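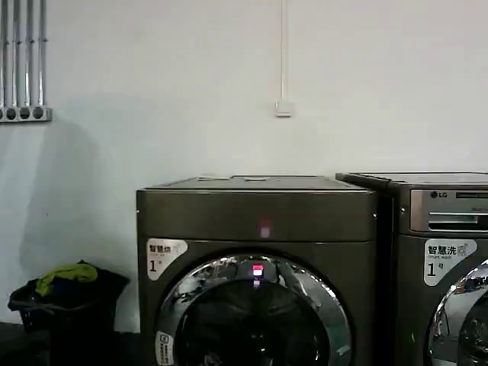

Two front-loading washing machines and a basket of clothes.

How a Laundry Robot Is Looked After

Hoani is a robot that loads and unloads washing machines. It has an arm, and at the end of the arm is a gripper. A gripper does the job of a hand. A technician named Shengli Han looks after Hoani and checks it before the first load of the morning.

A machine like Hoani needs three kinds of care. It has to be cleaned, its parts have to be tight, and it has to know exactly where everything is. The last kind is called calibration.

Cleaning

Laundry makes lint. Lint is made of tiny threads that come off clothes, and it sticks to almost anything. It collects on the camera lens near the gripper and in the small gaps where parts move. Shengli switches the robot off, waits for the arm to stop and lock, and then wipes the lens with a dry cloth. A soft brush is used for the gaps. Water is not used on the gripper, where there are electrical parts.

The glass in a washing machine door is cleaned too. Glass is difficult for a robot camera. Light bounces off it, and the camera may see a bright patch in place of the real edge of the door. Fingerprints make the patch bigger.

Checking the screws

Each finger of the gripper sits in a metal clamp, and each clamp is held on with screws. The screws have a hole with six sides in the top, called a hex socket. A bent tool called a hex key fits into the hole and turns the screw. 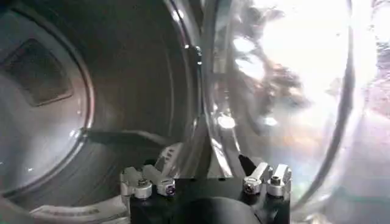 When the arm moves, it shakes a little. After many movements, the shaking can turn a screw by a very small amount. One loose screw lets a finger tilt, and a tilted finger may slip off a sleeve or scrape the edge of a door. Hoani's computer counts every time the gripper closes. At 2000 closings it shows a message, and Shengli checks every screw on the gripper.

A screw can also be too tight. Too much force can damage the thread, which is the spiral groove that holds the screw in place. The tool for this job is a torque wrench. Torque means turning force. The wrench clicks when the force is right, and Shengli stops turning.

Calibration

Hoani stores the position of each washing machine as a set of numbers. One of these is the height of the middle of the door, measured from the floor in millimeters. On the first machine the number is 687. If someone pushes the washer sideways, or if it creeps forward while it spins, the stored numbers are wrong.

To correct them, Shengli opens the door and moves the arm slowly until the gripper reaches the door rim. The computer saves that position. The same is done at two more places on the rim. Three points are enough to work out where the whole circle is.

Then comes a test. The arm goes into the empty drum and comes out again at low speed, with no clothes in the gripper. Shengli keeps one hand next to the red stop button. If the gripper touches nothing on the way, the speed is raised and the test is run again.

Keeping a record

Every job goes into a program called Irnance. Shengli types in the time, the part and what was done. A line in the record might read: "Left finger, outer screw, turned slightly. Tightened. Test passed."

If the same screw is loose three times in a row, it is taken out and a new one is fitted.

Words used on this page

Calibration: measuring and saving the correct positions.
Drum: the round part of a washing machine that holds the clothes.
Gripper: the part of a robot that picks things up.
Torque: turning force.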